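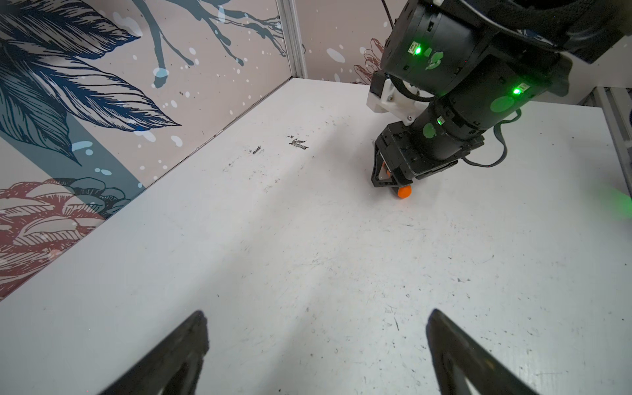 Hastance: did the ending work for you? (spoilers after the first post)

nilano_nights
Finally watched Hastance last night, started it at 10 and told myself I'd stop halfway. Nope. I was up way too late. I loved the first hour, the whole setup with the sister taking the night job at Hofstetter and slowly figuring out what the company sells. Then the last 20 minutes lost me completely. Did I miss something?

Usemum
You didn't miss anything, they rushed it. The book has a whole section after she leaves the building (78 pages in my copy!) and the movie squeezes it into one phone call. My husband hadn't read it and he had to ask me who was on the other end.

popcorn_dent
Gonna disagree with both of you. The phone call is the best scene in it. You hear the brother's voice, she doesn't say a word, and you can tell she's going back. I didn't need it spelled out.

nilano_nights
Wait, that was the BROTHER? I thought it was the boss.

popcorn_dent
It's the brother. He says the thing about the porch light, same as in the opening.

Usemum
See, this is my point. If people can't tell who's talking, something went wrong.

annelies k
Annelies Kofler here, I used to post as akofler before I got locked out. I've seen it 3 times now and I'm still kind of in the middle. The ending is fine, it's the elevator part before it that drags. She rides down, she rides back up, she rides down again. Cut that and there's room for the phone call to breathe. Also the music is so loud over it, at least at my theater.

popcorn_dent
OK, I'll give you the elevator.

rowboat626
Unpopular opinion I guess but I was bored from the start. The lead is great, I'd watch her read a menu, but everybody else talks like they're in a commercial. I know the Hofstetter people are supposed to be creepy. They just made me sleepy.

Usemum
The commercial talk is straight from the book though, they kept that right at least

rowboat626
Then I'm not reading the book lol

nilano_nights
Rewatched the opening just now and yep, porch light. Feel a bit dumb. Still think it ends too fast. Is there a longer cut anywhere? Somebody at work swore there'd be one in December.

annelies k
Haven't heard of one. I'd watch it if they fix the sound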